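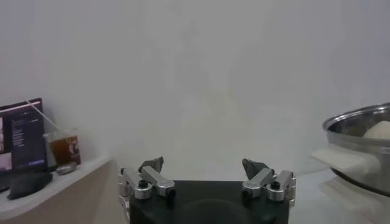
Steamed Buns Return to the Medby Kitchen

The Medby House kitchen program will offer steamed buns again beginning in August. Members are asked to register at the front desk by noon on the day before a session. Each session is limited to 6 participants, and the fee of 40 covers flour, filling and use of the equipment.

The electric steamer is to be set up on the white table, with the lid and a clean plate within reach. Four buns fit comfortably in the basket - space should be left between them, as the dough swells. 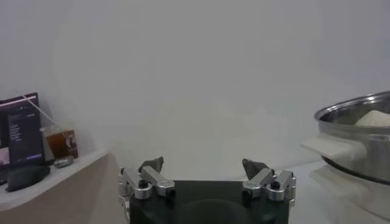

Participants should check the water level before switching on and lift the lid by its handle, tilting it away from the face. Buns are moved to the plate one at a time. The basket must be washed and dried before it goes back in the cupboard.

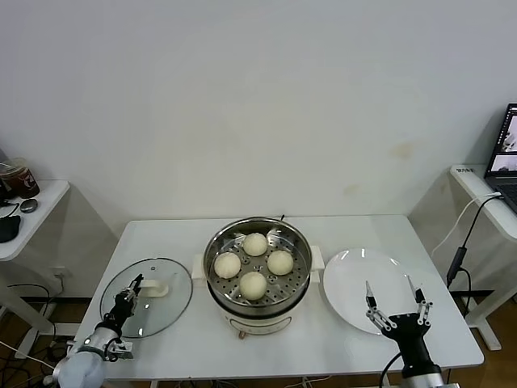

Malsha Debnath writes that squares of baking paper under the buns kept hers from sticking, and asks whether a supply could be kept in the kitchen. Paper will be stocked from the first session.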